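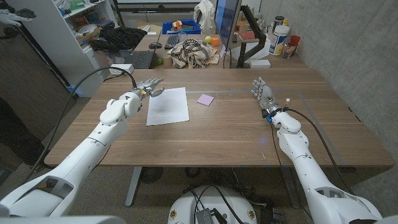
A sheet of paper and a pink sticky note on the table.

New cufflinks from Senach

The September delivery from Senach is in the shop, and it is smaller than we hoped. We ordered two styles, the oval and the flat bar, and received 114 pairs. The ovals have a swivel back. The bars have a fixed back, so they take more patience in the morning, but they sit closer to the cuff.

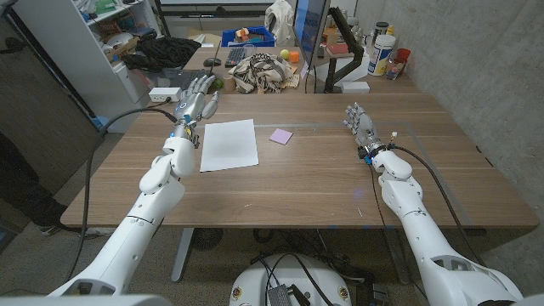
Both styles need a shirt with a double cuff or a cuff with holes on both sides. Please check this before you order, especially for a gift. Last year many pairs came back to us only for this reason, and we had to charge the return postage.

The gift box is now made by Beaudoin. It is dark green with a soft lining, and it closes better than the old one — the old lid was too loose. 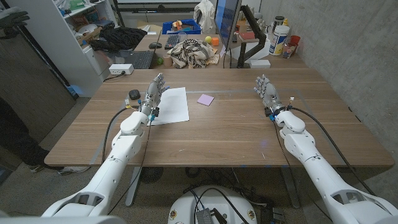

Shinji Hayashi wrote to us that he would like the oval with initials, and he asked if two letters can fit on each side. They can, but we suggest one letter per side, because with two the lines become very thin. Engraving adds roughly a week.

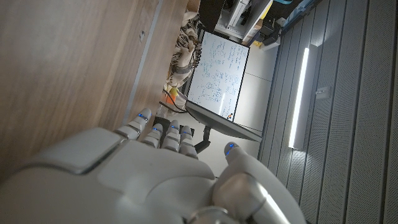

The bars come polished or brushed, and customers often ask which one to take. Polished is brighter and shows fingerprints. Brushed is quieter and better for daily use. For the color, look at the ring at the wrist of the white hand in the photo: both finishes have a silver tone like this one, with no yellow in it.

Orders can be collected from the Fondov counter after 2 p.m. Please ask for Edmund Baran.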